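The slow wear of a kitchen bench

19 December 2019
By the Plukusley Home staff
4 min read

Most benchtops are chosen for colour and judged, a few years on, by their scratches. The two are connected. A surface's colour and gloss determine how much of its wear can be seen, and the wear itself depends mainly on hardness, grit and cleaning habits.

Household dust contains quartz, and quartz is harder than nearly every polymer used in a kitchen. A plate dragged over a few grains of it leaves a shallow groove. Wiping with a dry cloth moves the same grains in arcs, which produces the swirl pattern familiar to anyone who has owned a dark car.

On gloss finishes the grooves scatter light and read as pale lines. On matte finishes the opposite can happen: rubbing flattens the texture, and the worn area begins to shine. Mid-tone greys and beiges hide both effects better than black or white, though low sun through a window will still find them.

Abrasive papers are graded by grit number, and 2,000 is fine enough to blend light marks in solid acrylic sheet. It should not be used on laminate. The decorative layer is thin, and once it is cut through there is no repair short of replacement.
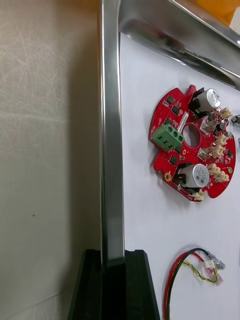
Faint scratches and swirl marks on a pale grey-beige surface.

Coatings are the other option. Hisix and Hemurix both sell wipe-on products for solid surfaces, and both need a degreased bench and a full cure before use. A coating fills fine scratches optically -- it does not remove them -- and it wears off first beside the sink. Expect to reapply after around three months in a busy kitchen.

For routine cleaning, rinse the grit off first, then wipe with a damp microfibre cloth and a neutral detergent. Cream cleansers contain mineral abrasive and should be kept for the oven.

Related
Choosing a sink that suits your water
Tu taps: replacing a worn cartridge
Oil or wax for timber boards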